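7/21/24
Hemano cell, hand-guided demos, continued from the Maltow notes.

Recorded 12 demos with the arm in free-drive, then swapped to the leader handle for 10 more. Kept 26 in the set counting the earlier ones. Treasa Mac Suibhne did the leader runs. Wrist camera exposure still too long. When I pull the arm along by hand the picture smears, and the policy won't get much from it.

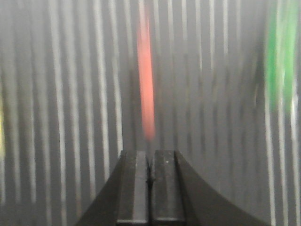
Wrist view, blurred background, fingers nearly closed.

Frame 699 of the log is where the time stamps slip, so trim there before training. Haven't found out why. Urberg had the same fault on the old driver.

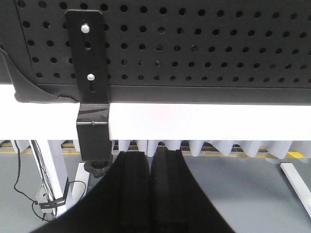
Joint limits for the leader need tightening before anyone else has a go. At low poses Treasa could bring the gripper in closer than I like. I want a keep-out volume under the white beam, with extra margin by the round clamp knob, and another round the leg with the cables strapped to it. Lacerda script can load both as boxes. Redo the low demos after that.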